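4. Pricing and claims handling in small-scale equipment cover

4.1 Background to the scheme

The cover examined in this section was sold under the name Hellier to small workshops, repair businesses and teaching rooms that own a modest amount of powered equipment. It was arranged by Plodden, a broker, and underwritten by Kokow. Ellwood handled the claims under a delegated authority, which allowed its staff to settle most losses without going back to the underwriter. The policy wording was the same for every customer. What differed was the schedule, on which each item of equipment was listed with its replacement value, and the excess, which the customer chose at the start of the policy year.

Our data consist of 1,044 policies in force at the start of the study period, together with the claims notes kept by Ellwood for each of them. We did not have access to the broker's own sales records, so we can say little on how customers were first approached or what they were told by telephone. Policies that were cancelled within the cooling-off period had already been removed from the file before it reached us.

4.2 How the premium was set

The premium had two parts. The first was a flat charge that covered the cost of issuing the policy and was the same whether a customer insured one item or many. The second was a rate applied to the total value on the schedule. The rate depended on the type of premises, the age of the equipment and whether the customer had made a claim in the previous five years. No account was taken of how often the equipment was used, although several customers asked about this at renewal.

The flat charge weighed heavily on the smallest customers. For a business with a single low-value item, it could make up most of the premium, and a number of these customers did not renew. Those with longer schedules hardly noticed it. Plodden raised the matter with Kokow on two occasions, and the file contains a short exchange on whether the charge might be lowered and the rate increased to match. The change was not made during the period we studied, as the underwriter wished to see a full year of results first.

Age was treated in a simple way. Equipment was placed in one of two bands, with the line drawn at five years from the date of purchase. Items bought second-hand were a difficulty. The proposal form asked for the date of purchase and said nothing on the date of manufacture, so an old machine bought recently would be rated as new. Ellwood's notes show that handlers knew of this and sometimes asked for the original invoice, but they had no power to alter the rating after a loss.

4.3 Claims and disputes

Most claims were for theft, accidental damage or damage by water. Breakdown was excluded unless the customer had paid for the extension, and this was the most common source of complaint. In many of the complaints we read, the customer had assumed that a sudden failure counted as accidental damage. The wording defined accidental damage as physical damage from a cause outside the item, but the definition was on a separate page from the section it applied to, and the summary sent with the schedule did not repeat it.

We looked closely at 15 disputed claims in which the full correspondence had been kept. In most of them the dispute was over the value of the item and the cause of the loss was agreed. Customers tended to give the price of a new replacement, whereas handlers began from the figure on the schedule. Where the schedule had not been updated for some time, the gap could be large - in a few cases larger than the excess and the premium taken together. The wording was on the insurer's side in these cases, though Ellwood settled several of them part of the way between the two figures to bring the matter to a close.

A smaller group of disputes concerned attachments. A schedule might list a machine under one line and one value, while the customer believed that tools, cables and stands were covered as part of it. The wording referred to 'permanently fixed parts' and did not say how detachable parts should be treated. Handlers took different views. One paid for detachable parts when they had been bought with the machine, and another refused unless they had their own line. We found no written guidance on the point until October, when a note dated Oct 5, 2020 told handlers to pay for any part without which the machine could not do its ordinary work.

The note appears to have reduced the number of disputes of this kind, but the period after it is short and we would not put much weight on the result. It also left open the case of a part that can be used on more than one machine. A customer who owned two similar machines and one set of attachments could reasonably list the set under either, or under both.
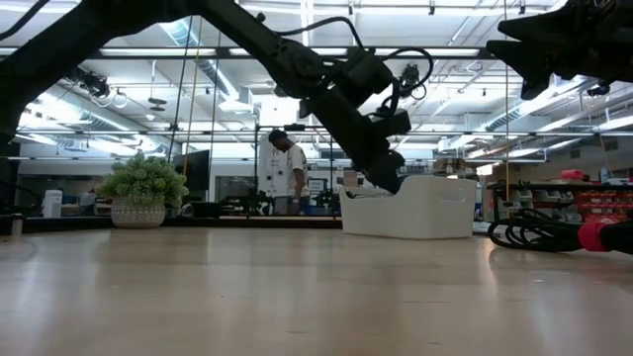
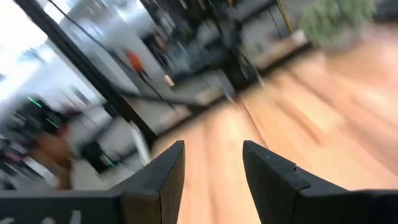
Figure 4. Black gripper fingers on robotic equipment, two views.

4.4 Limits of the data

The claims notes were written for day-to-day use and vary a good deal in length. Some give a full account of the loss and of each telephone call, while others record only the amount paid. Where the cause of a loss was missing we left the claim out of the comparison by cause, but kept it in the totals. Schedules were stored as scanned pages, and over 5 per cent of them could not be read well enough to recover the value of each item. For these we used the total shown on the renewal letter.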